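The trouble with another 100

Opinion
By Corey Maihi
June 28, 2020

Every pitch I have sat through this year has had the same slide in it, the one where the line goes up. Along the bottom is the number of examples shown to the machine. Up the side is how often it gets the job right. The person presenting then says that all we need is more, and the room nods, and money is found for more.

I spent part of January watching more being made. Coltden, the firm in question, wants a two-handed robot that can tidy food onto plates, and it is going about this the way most people now do. An operator drives the arms through the task, everything the cameras and joints report is saved, and the task is done again. The order for that week was 100 examples of one thing going onto one plate. When those were in, the order became 200. 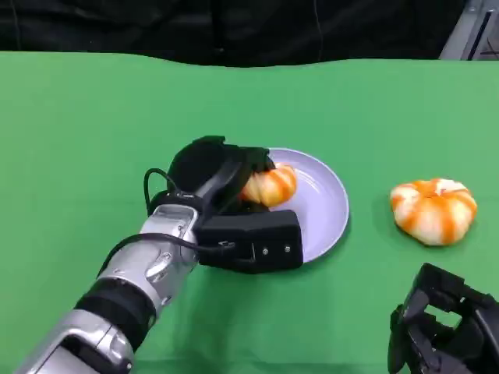

I have no quarrel with the people doing it. Trinh Lại, who was operating on the days I visited, is patient and very good, and that is partly what bothers me. By the afternoon she had found the neatest way to do the task and was doing it that way every time. The second 100 taught the system what the first 100 had already told it, only in a tidier hand. If she had fumbled more, I suspect the data would have been worth more. Her fumbles were being thrown away.

That is the rule there, as it is at Ellery and at most places I have asked. A clumsy attempt gets marked as bad and dropped from the set. So the machine sees a world in which grasps are good and nothing rolls off. Put it in a real kitchen, let something slip, and it has no idea what comes next. It has never been shown anybody recovering.

Bronwyn Nepia, who runs collection at Coltden, told me the mistakes would be dealt with "in a later phase". I have been hearing about later phases for a long while. She also said, fairly enough, that bad attempts are hard to label and that a customer paying by the example does not want to pay for a dropped vegetable. Both of those are true. Neither is a reason to think the set is any good.

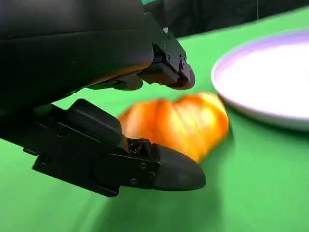

An orange pepper between the fingers of the gripper, with the plate alongside.

Then there is the green table. Everybody says the background can be swapped afterwards for a worktop or a school canteen. Perhaps it can. But a swapped picture does not change how a thing sits on the surface, or how hard the hand had to press, and those were settled on the day. I asked Keegan Tipoki, who used to do this work at Zosstead, whether he had ever seen the swap tested against a real worktop with real clutter on it. He had seen it planned.

What I would like to see is dull. Pay for variety and stop paying by the pile. Bring in operators who are bad at it. Keep the failures, and write down why they failed while someone still remembers. And before anyone orders another 100, have them say which question it is meant to answer. At Coltden I put that to three people and got a shrug, a slide and an offer of lunch.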